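What I Learned from Making a Budget for a Second Robot Cell 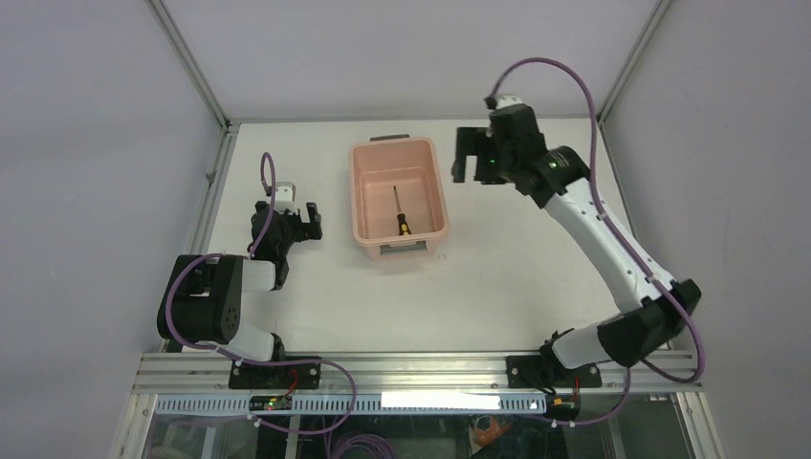
In my last post I promised to write about money, and two people have asked me since then if I forgot. I did not forget. I was waiting until our own request was approved, so that I would not give advice from a plan that failed. It was approved on Thursday, with one line removed, and I will come to that line later.

For those who are new to this blog: I work in a small workshop group where we test two-arm setups for sorting and handing over tools. We have one cell and we wanted a second. My manager, Sharon Mwakyusa, asked me to prepare the list. I am an engineer, and I had never before written a budget bigger than a travel form. I thought it would take me one afternoon. It took most of May.

The first mistake was that I started with the arms. Everybody starts with the arms. I had quotes from two suppliers, Takano and Drasico, and I compared them line by line for days: reach, payload, spare parts, how long the warranty is and who pays the shipping if a joint must go back. When I showed my table to Kojo Darko, who built our first cell, he read it politely and then asked me what the arms would stand on.

I had written "table" and a small amount of money next to it. So we went together to the first cell and he made me write down each thing that was not an arm. The aluminum rail at the front. The mounting plates and their bolts. The posts in the corners, the walls on three sides, the white tabletop. The small electronic units near the mounts. The cables, and then the spare cables. At the end my list had 62 lines, and the arms were only 2 of them.

I want to say something about cables in particular. On a drawing, a cable is a line. In a real cell it needs enough length to go over the wrist and around the elbow, and it must still have some freedom when the arm is stretched to the far side. For the first cell we ordered the length from the drawing, and we had to order again. In the new budget I put the longer ones, and one full spare set for each arm. Kojo wanted two spare sets. We argued, and I won, but I am not sure that I was right.

The second mistake was about the walls. I considered them a luxury. We work with plain things like bins and screwdrivers, and I thought the second cell could stay open on all sides to save money. Chepkoech Lema, who looks at our test results, was strongly against it. She compares runs from different weeks, and she told me that if the background changes each time a person in a colored jacket walks past, she will have to throw away a part of the work. The panels are not expensive. What costs more is the time to cut and fit them, and this I had not counted at all. I had no line for labor in the first version! I am a little ashamed to write it, but maybe it helps somebody.

Then there are the things that go on the table. I asked for quotes for grippers and got three very different answers. Farent offered fingers that can be changed without removing the whole gripper, and this was attractive to me because we wear out fingers faster than anything else. The price per pair was higher than the others. I made a simple calculation of how many pairs we used in the past year and how much time each change took from us, and after that the higher price looked fine. If you don't have such a record, please start one now, even on paper. It was the most useful page in my whole request, and it existed only because Victor Mabula is a tidy person and writes everything in a notebook.

For the objects we handle, I put a fixed amount for each month. Bins, hand tools, boxes. These are cheap, and for this reason people buy them with their own money and forget to ask for it back. I think this is not correct – if the work needs a bin, the bin belongs in the budget.

I also asked for a workbench from Kovács, where we could prepare and repair the grippers next to the cell. This was the line that was removed. The comment from the finance office was short: "existing bench available." It is true that there is an existing bench. It is on another floor. Sharon advised me to let it go this year and to write down each time we carry something up and down the stairs, so I am writing it down.

Some smaller points, in no special order, because I don't know where else to put them.

Ask each supplier what is in the box. One of our quotes included the power supply and the other did not, and I discovered it only when I called them.

Ask how long the price is valid. One of my quotes expired while I was still correcting the others, and the new one was higher.

Measure your door. I mean this seriously. The frame for our new cell will come in parts, but I nearly ordered it assembled, and it would not pass.

Put some money aside for things you did not think of, and call it by its name. I first tried to hide it by making other lines a little bigger. Chepkoech Sang from finance found this in a few minutes. She was kind about it, and explained that an honest reserve is easier for her to defend than a strange price for bolts. Now it is a separate line with the word "reserve" and she approved it without any change.

The arms are ordered. The rails and panels will be ordered next week, when I have checked the dimensions with Kojo one more time. I chose Drasico in the end, mainly for the repair conditions, and I will write separately about how we compared them, as it is long and has a lot of tables. If you are preparing a similar request and want to see my list with the 62 lines, write to me and I will send it, without the prices.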